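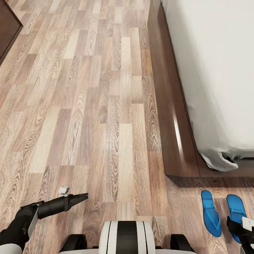

Should a high school robotics club spend a whole season in simulation before it touches real hardware?

For most clubs I think a season in simulation is time well spent, provided the chores are ordinary ones and the students get to build the rooms themselves.

I have been helping with the after-school club at Flatside for a good while now, and I came to this opinion slowly, with a fair amount of grumbling along the way. I like screws. I like the smell of a warm motor and a table covered in parts, and when the students first proposed doing the bedroom tidying challenge entirely on the computer, I was afraid we'd end up with a room full of kids staring at screens and calling it engineering.

Well, they did stare at screens, and they argued more than any group I've had! They argued about how wide to leave the stretch of floor beside the bed, and whether a pair of blue flip-flops was a fair thing to ask a two-armed robot to pick up. (Think about it for a minute – a flat sole on a flat floor, with only that skinny strap standing up for the fingers to catch.) One evening went entirely to which arm should go for which sandal, and I drove home still thinking about it.

We had 40 students sign up this year and exactly 6 laptops that could run the thing properly. By winter break they had logged 576 attempts, most of them failures, and not one of those failures cost us a part. Our last real arm ate almost our whole budget of $3310, and everybody was so scared of breaking it that the younger ones hardly got a turn.

I know the other side of this. A simulated floor doesn't have crumbs on it, and a student who has never stripped a bolt has missed something. The folks who run the Plonton meet tell me so every July, and I usually buy them a coffee and agree with half of it. I'd still like them to open a simulation division, and to let the ninth graders go first.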